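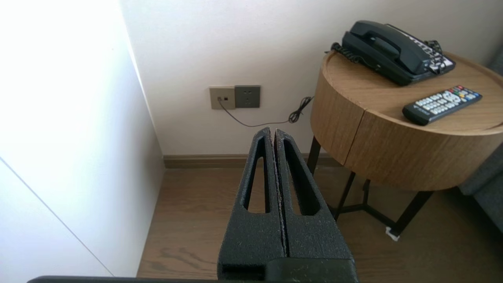
Why does the Lerix sort function return names in the wrong order?
It compares raw character codes, so every capital letter is placed ahead of every lowercase one.

Ticket 207, module Pollia. The customer reports that a list of 800 names is sorted incorrectly after import. Support reproduced the fault with 33 of those names.

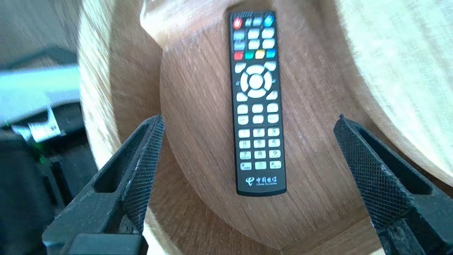
The comparison function was reviewed first. It receives two strings and returns their difference without changing case. Keys must be grouped before they are compared, much as a remote control keeps its red, green, yellow and blue buttons together in one row. The function did not do this. 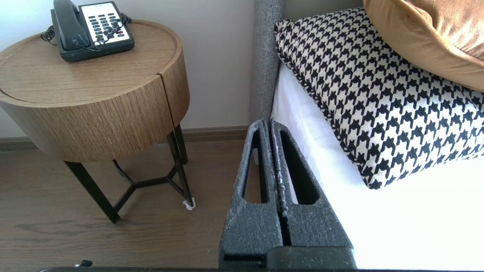
Photo: Flakilel
A revised function converts both strings to lowercase before comparison - the original text is kept for display. All 8 unit tests passed on the Colombo test server.
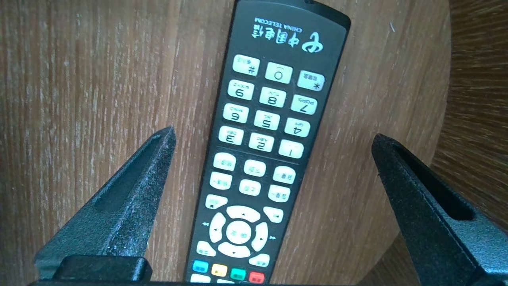 Zulema Núñez
The customer is asked to install the revised module and run the import again. Accented letters are handled under a separate ticket. Status: awaiting customer reply.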